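The Best Room in the House Is the One Where You Do Nothing

I spent most of February in bed. I wasn't sick, and I wasn't sad either, though my sister wouldn't have believed me if I'd told her. I was cold, the heating bill from the month before had scared me silly, and the bedroom was the only room that held any warmth after supper. So I moved in there, more or less, with a lamp and a stack of library books and a plate of toast, and I started noticing things about the room that I'd managed to miss for 12 years.

The first thing was the light. I had one bulb in the middle of the ceiling, bright enough to do surgery by, and I'd been getting undressed under it every night like somebody in a bus station. I bought two small lamps at Koutsoukos, the junk store down by the old bus depot (it calls itself an antiques gallery now, and has put its prices up to match), and I haven't touched the ceiling switch in weeks. One has a shade the color of weak tea. The other one leans. I love them both!

The second thing was how much stuff I'd let drift in. A bedroom fills up the way a coat pocket does. Mine had a tennis racket in it, and I don't play tennis. It had a box of tax papers and three phone chargers for phones I no longer own, plus an exercise band I'd been tripping over since the winter before last. I took a whole evening and carried everything out into the hall, then only let things back in if I wanted to see them when I woke up. The tax papers are still in the hall. I step around them.

What I kept was mostly small. I'm a big believer in a dish on the dresser, somewhere for the earrings and the loose change to land, and I'll argue with anybody who says a bare dresser looks better. Bare for how long? You come in at night, you empty your hands, and whatever was in them has to go someplace.

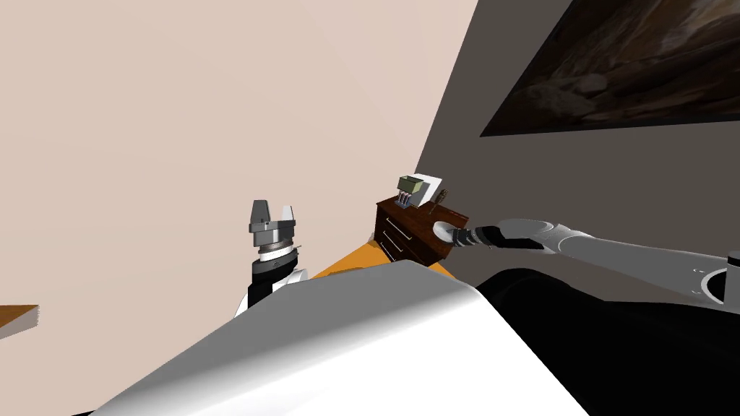

Sheets, and the Great Thread Count Swindle

Now we get to the part where I spent real money. I'd had the same sheets for so long that they'd gone see-through at the foot, and I decided that if I was going to live in bed I'd do it properly. I went into Brellonero, the fancy linen place I'd always been too shy to walk into, and a very kind young man let me put my hand inside about a dozen pillowcases. He kept talking numbers. I kept nodding.

I went home with a set that cost me $144, and I felt ill the whole way back on the bus. They were gorgeous for one night. Then I found out I sleep hot, and that whatever they'd done to make the things so silky also made them about as airy as a raincoat. Back they went.

The sheets I ended up with are plain cotton from Fikach, the mail-order outfit my mother used to swear by for dish towels. They came stiff as cardboard and smelled a bit like a barn. I washed them twice, hung them over the shower rail, and they've been getting softer ever since. They wrinkle like mad and I don't iron them. Life is short and I have toast to eat.

My one other splurge was a wool blanket from Custier, bought secondhand with a moth hole in one corner. I darned the hole in orange because orange was the only yarn I had in the drawer. It's the first thing anyone remarks on.

What I'd Do Again

If you're thinking of fixing up your own bedroom, start with the lamps, is what I tell people. You can do it in an afternoon and you'll know by bedtime if you like it. Move the bed next, even just to see. Mine had been jammed under the window, where the draft came in on my neck, and shifting it to the inside wall did more for me than any amount of bedding. I did scratch the floor a little. There's a rug over it.

I'd leave paint for last. I've got over 2 dozen sample cards taped up beside the closet right now, all of them some version of oatmeal, and every morning I prefer a different one. It's warm enough to sit in the kitchen again these days, but I still go up early most nights with a book, switch on the lamp that leans, and look at the oatmeals until I fall asleep.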